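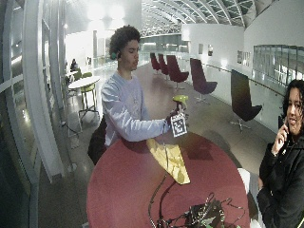
The round table in the Edgate gallery, lounge chairs along the walkway behind.

Edgate Room Notes, README

Hi! I keep the furniture and fabric list for the public floor at Edgate, and this file goes with it. If you've just downloaded the folder and opened the big spreadsheet first, close it again and read this, it will save you an hour of wondering what "lc-burg-3-swv" means (lounge chair, burgundy, third along, swivel base). I made up most of the codes at my kitchen table and some of them are pretty silly.

The list started as a cleaning schedule. We kept getting the wrong shampoo on the wrong fabric, and then Keabetswe Baloyi asked me which chairs had already been redone and I couldn't tell her. So I wrote it all down. Then I kept going, and now it covers tables, seats, carpet, hooks, rails, loose cloth, and the stuff people hang up or put down and come back for.

What's in the folder

There are 4 files. They're all plain text or CSV, so you don't need anything special to open them.

pieces.csv has 283 rows, one for each piece of furniture or fabric I've put a code on.
care.csv has the cleaning and repair notes, matched to the piece codes.
colors.txt is my color list, more on that in a minute.
README is what you're reading.

The old version also had a floor plan drawn by me. I took it out. It had the stairs on the wrong side and Ilango Iyengar was never going to let me forget it.

About the colors

This part caused the most arguing, so it gets its own section. We have a LOT of red. The big round table is a deep maroon, the lounge chairs are mostly burgundy, and the carpet is closer to brick. If you write "red" for all of that (I did, for the first month) the care notes are useless, because the stain remover that's fine on the carpet leaves a chalky mark on the upholstery.

So please stick to the words in colors.txt. Maroon is for hard surfaces only. Burgundy is for the chairs. Brick is for carpet. Coral is for anything warmer than brick, usually fleece or felt. Charcoal is for the odd dark chair, and I don't want to see "black-ish" in there again, Ilango!

Check colors in daylight if you can. The gallery is bright in the middle of the day, but the carpet goes a whole shade darker as soon as anybody's shadow falls on it, and I have recorded my own shadow as a stain at least once.
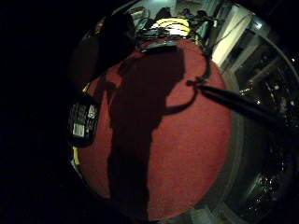
How often does the carpet need a deep clean?

Twice a year is enough for most of it, once in April and once in the fall. Vacuum weekly in between, and treat spills the same day with cold water and a white cloth.

Care notes, and how to read them

Each line in care.csv has a piece code, a month, what was done, and initials. 192 of the pieces have at least one care note so far. The others are either new, or nothing has happened to them, or something happened and it got wiped up with a napkin and never reported.

A few things I've learned that are buried in the notes and probably should be up front:

The carpet has a nap, and it shows. Vacuum in one direction, long ends toward the walkway, or you get stripes that stay there until the next pass. If you move something heavy off it, leave the dent alone overnight and then brush it up with your fingers. Don't use the stiff brush. The stiff brush is for the doormats.

The round table marks easily around the rim, where people lean on it. A barely damp cloth first, then a dry one. We used to have a spray from Fluvonis that smelled like oranges and left a film you could write your name in, and several people did. I've marked every piece that got the spray with an "F" so we can keep an eye on them.

The lounge chairs are easy to live with. Most of the trouble is down in the seam between the seat and the tall back, where crumbs and coins and one entire pencil case have turned up. Tip the vacuum nozzle sideways and go slowly. The star bases collect fluff at the ends of the arms, and an old toothbrush is still the best tool I've found for it. Pull each chair away from the railing before you start, or you'll be lying on the floor with your arm jammed behind the base like I was.

Hanging things and loose cloth

OK so this is the messy end of the list. Coats, bags, blankets, straps, scarves, whatever is on a hook. I didn't want to track them at all, but fleece sheds, and it sheds worst on the dark upholstery, and after the third lint complaint I gave in.

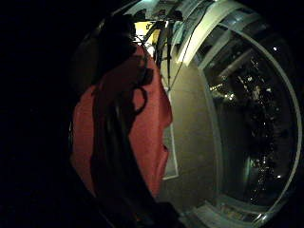 So each hook gets one row, and whatever belongs to Edgate on that hook goes in the notes column. Personal things don't get listed, ever. If you aren't sure whose it is, leave the column empty and ask at the Kenel desk before you write anything down. Felt and fleece get a small "s" for shedding. Anything with a strap should go on the hook strap first, with the bulk of it facing the wall, so it doesn't slide off every time somebody brushes past.

Wash the fleece separately and inside out. I put a coral blanket in with the white tea towels in my second week, and we had pink tea towels for a year. They're in the list too, as "towel, regrettable."

Known problems

The codes skip from 140 to 151. I lost a page of my notebook and decided not to reuse the numbers.
Some of the earliest rows still say "red." I'm fixing them when I walk past the piece in question, so it's slow.
The side room we call Pons has been measured twice with two different answers. I've left both in.
The notes column cuts off at 2,000 characters. You'd think that would be plenty, but see the entry for the long sofa.

Adding to the list

Please do! Use the next free code, pick a color from colors.txt, and write down what the piece is made of only if there's a label on it. I guessed "wool" far too many times at the start and Keabetswe had to go around turning over cushions to check me. Blank is fine. Send changes to me or to Ilango and one of us will merge them, usually before lunch.

Edgate Room Notes | Contact: ask at the Kenel desk | © Edgate | Back to top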